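The grip that knows when to stop

A bag of rice crisps weighs very little and is mostly air. Close two fingers on it a few millimetres too far and it pops. Stop a few millimetres short and it slides out on the way up. People learn this by the age of two. Software has to be given some way of learning it too, and for the small team at Zonduvach that has become most of the job.

The team writes control software for picking packaged food. Its main product, Lorora, takes in camera images and puts out finger positions many times a second. It has no list of products and no stored shapes. What it has is a large number of recordings of people picking things up with hand-held grippers, each with a camera looking down past the fingers.

Iman Lahlou runs the perception side. She says snacks are harder than tins or cartons for a simple reason. "A tin looks the same from one second to the next. A bag changes shape as soon as you touch it, and if the plastic is clear you see what's inside and the reflections on the outside, all mixed up."
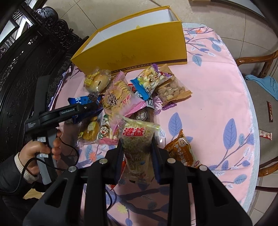
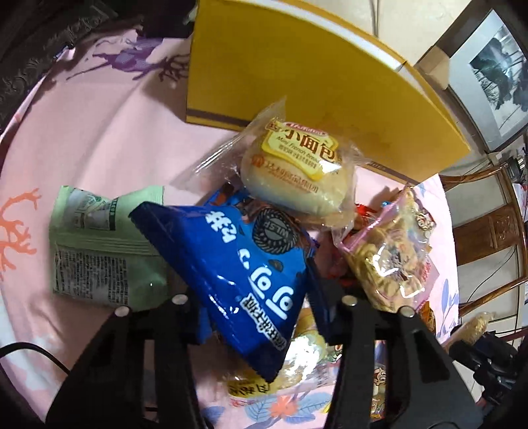
Gripper-camera views of a bag of rice crisps, first, and a blue cookie bag, both held between the fingers

By Daithí Tierney
Staff writer, software and machines

The early version of Lorora worked in two steps. One program drew an outline around each packet, and a second worked out where to put the fingers. It did well on a plain worktop. Over patterned cloth it began to find edges that belonged to printed leaves and flowers, and the second program had no way to know the first was wrong.

Lahlou's group dropped the outlines. The current model goes from images to movement in one go, with a separate check on finger width. Oluwatosin Tamuno wrote the check. It compares how far the fingers have closed with how far the model expected them to close, and if the gap grows too quickly the controller holds still for 80 milliseconds and looks again.

In the team's own tests on mixed piles, Lorora lifted the chosen packet at the first try 94 times in 100. Most of the misses were packets lying partly under others. The model would take hold of the right one and drag its neighbour along.

Planning is the part still being argued over. Sachiko Sugawara wants a short look-ahead, roughly 5 seconds, so that the system can move the top packet before going for the one beneath. Tamuno would sooner record more piles and let the model pick up the order by itself. Both versions are running side by side until the end of March.

Then there is the tooling, which takes up more hours than either. Each recording has to be lined up in time, trimmed and checked for dropped images. A program called Noririco does the first pass, and Sugawara goes through whatever it flags. A lag between the camera and the finger reading is enough to teach the model to squeeze late.

The next release adds soft bread in loose wrappers, where the plastic often moves before the roll does. Lahlou has asked for twice as many recordings of those.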